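15th January

So I've started the big January clear-out, and I'm already behind. The plan was 20 minutes a day, one drawer at a time, which lasted until I found a box of old letters and lost a whole evening to them. Yaneth reckons you should do the jewellery and belts first -- small stuff, quick wins -- and she may be right, as I got through 11 bits before tea! The charity shop run is waiting for Meifang's car. The coats can stay where they are till June, I'm not going near them. 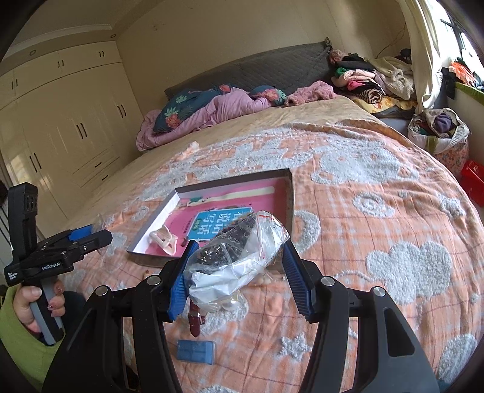

Clear bag, brown strap with a buckle, still on the maybe pile.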